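**Drasasell Plotari worktable, white top, 30/05/2025**

I bought the Plotari last September to replace a folding table that had started to sag in the middle. It cost 400 dollars with shipping, and I paid for it myself. When I ordered, the store page had 1,732 ratings, most of them written within a week of delivery. A table like this takes longer than a week to judge, so I waited.

## Delivery and assembly

It comes in two boxes. Mine arrived two days apart, legs first, and the top was left leaning against the garage door with one corner of the cardboard crushed. The corner inside was fine. The foam there is thick and there are plastic caps on all four corners.

Assembly took me one evening. The frame is four legs, two long rails and two short rails, and the bolts are all the same length, so you can't put one in the wrong place. The manual is drawings only. Step 8 shows the crossbar facing the wrong way, and I had to take it back off and turn it. The included hex key is too short to get real force on the leg bolts. I used my own.

Get help for the top. I slid it onto the frame by myself and scraped the wall.

## Height and stability

The legs adjust with a pin and a row of holes. The highest setting is 42 inches, which is a bit tall for me even standing. I keep it two holes down. Changing the height means lifting one end at a time and it's not something I'd want to do every day. If you plan to switch between sitting and standing, buy something with a crank.

At my setting it doesn't wobble front to back. Side to side there is a little movement if you lean on a short end and push. Tightening the crossbar bolts again after the first month helped. The feet have rubber pads that grip well on concrete, and the leveling screws have enough travel for a garage floor that slopes to a drain, as mine does.

## The top

White was the only color in stock in the size I wanted. The finish is matte, and that part I like. The overhead light doesn't bounce back into my eyes, and small screws are easy to find on it. Pencil lines show up clearly and wipe off with a damp cloth.

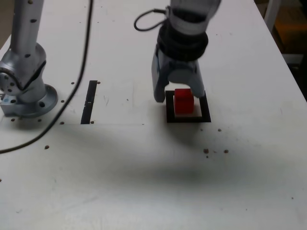 *The white top, with its gray scuffs and small holes.*

Scuffs are my main complaint. Dragging anything metal leaves a gray mark. Dish soap does nothing to these. A melamine sponge takes out the light ones and leaves the spot slightly shinier, so after a few rounds you end up trading gray marks for shiny ones. I stopped bothering around New Year.

Drilling into it is easy. Use a sharp bit, go slow and put masking tape down first. Holes don't disappear afterward, and on white they are more obvious than they would be on a darker top. I tried white filler in one near the back edge. It came out a shade too cold and I left the others alone.

Spills have not been a problem so far. Coffee, light oil and wood glue have all come off, the glue with a plastic scraper after it dried. I put hot things on a trivet, so I can't say how it handles heat.

## Extras

Drasasell sells a drawer, a shelf and a power strip mount for it. I have the drawer. It's shallow, the runners are stiff, and it costs too much for what it is. The shelf I made from a leftover board, resting on the lower rails.

## Compared with the Lindqvist bench

Before ordering I looked at the Lindqvist bench in a store. It's heavier, the top is thicker, and it feels steadier when you shove it. It also has a fixed height and cost a good deal more. For hammering or a big vise I'd pay the difference. For assembly, sorting, soldering and wrapping packages, the Plotari is enough.

## Would I buy it again

Yes, in gray, if gray was in stock. The frame is better than I expected for the price. The white top works fine but looks its age early, and anyone who wants it to stay clean should put a mat down on the first day.

Update on the crossbar drawing: I wrote to Drasasell and got a corrected page by email three days later. The manual on their site still has the old one.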